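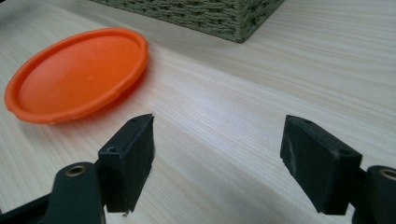
Oma Storage Jar, 1.1 litre, with screw lid

Product code: 1109
Brand: Oma
Sold in: singles, or boxes of 6
Delivery: free on orders over £30

The Oma jar is a plain, wide-necked jar for dry food. It holds a standard bag of flour with a little left over for the scoop, or a full packet of porridge oats. The walls are clear so you can see when you are running low, and the base is square with rounded corners, so jars stand close together on a shelf or in a drawer.

We have stocked the range at Wultance for 11 years. The shape has changed once in that time, when the neck was made wider. Lids from the older, narrow-necked jars do not fit the current ones. If you are not sure which you have, measure across the outside of the neck and send us the figure with your order.

Lids

Lids are sold with the jar and also separately. Please choose a colour when you order. Mixed colours are available in boxes of 6, but we cannot split a box between jar sizes.

Each lid has a removable seal on the inside. Pull it out every so often and wash it on its own, as flour and sugar collect behind it. Let it dry fully before putting it back. Spare seals come in packs of 6.

Care

Jar and lid can go in the top rack of the dishwasher. The seal should be washed by hand. Do not use the jar in the oven or microwave, and do not fill it with boiling liquid. Turmeric and paprika may stain the seal over time, but this does not affect how it closes.

What fits

Plain flour, caster sugar, rice, oats, lentils, pasta shapes, breakfast cereal, dog biscuits. Spaghetti does not fit. For that you need the tall jar from the Sutuvum range, which takes a different lid.

Labels

Butkienė write-on labels stick well to the flat sides. Use a soft pencil if you change the contents often. They come off in warm water. Ink from a permanent marker can be hard to shift from the jar itself, so keep it to the label.

Customer review

"I bought a box of these for the baking cupboard and went back for a second. The lids are easy to grip with floury hands. One seal was missing from my first order and a new one came in the post a few days later. I would like a smaller size for baking powder and yeast." Rasa Jankauskaitė

Returns

Unused jars can be sent back within 30 days. Please keep the box, as jars posted loose tend to arrive cracked and we cannot refund those. Separate lids and seals can be returned if the packet is unopened.

Stock note: the smaller Oma jar is due back in February.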